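I met Sointu Mustonen in the back room of Corgate, the little watch and jewellery repair shop she has run for 11 years, and she'd put the kettle on before I'd got my coat off. I wanted to hear about the break-in last July — everybody on the street has a version of it, and I thought I'd better get hers.

"I was upstairs doing the VAT," she told me. "I heard glass and I thought, oh, the cat's had the vase again. Then I heard more glass."

Two men had put a drain cover through the front door. They took 40 watches from the window, most of them waiting to be collected by customers, and that's the bit that still upsets her.

"You can insure stock. You can't ring a man up and tell him his dad's watch has gone and feel all right about it."

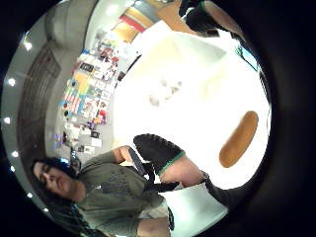

A hand on what may be a phone

Did she ever think of going down to face them? She laughed at me! "With what, a teaspoon? No. I locked the door, I rang 999 and I sat on the bath."

Her neighbour Nelli Kettunen, who popped in halfway through for a biscuit, saw the car go and wrote the number plate on her hand. Police found it two streets away with nine of the watches under a seat. No arrests so far, and Sointu isn't holding her breath.

She's got shutters now, and a new door that cost more than she'd like to say. "It sticks when it rains," she said, and went to see to a customer.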